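1/ Ants again, you guys. Second September in a row! They're coming in under the back door and marching straight to the cat food.

2/ Put down 9 of the Histelance bait stations last night, mostly in the storage room. 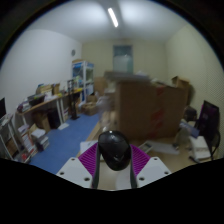 3/ Update, 2 days in: way MORE ants. The box says that's normal and to leave them alone, so I'm sitting on my hands (and moved the cat bowl upstairs).
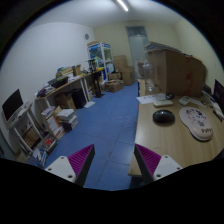 My neighbor swears by Morsy gel but it's 17 bucks a tube, so that's plan B.

4/ Anyone tried caulking a door sill yourself? Tell me how bad it is.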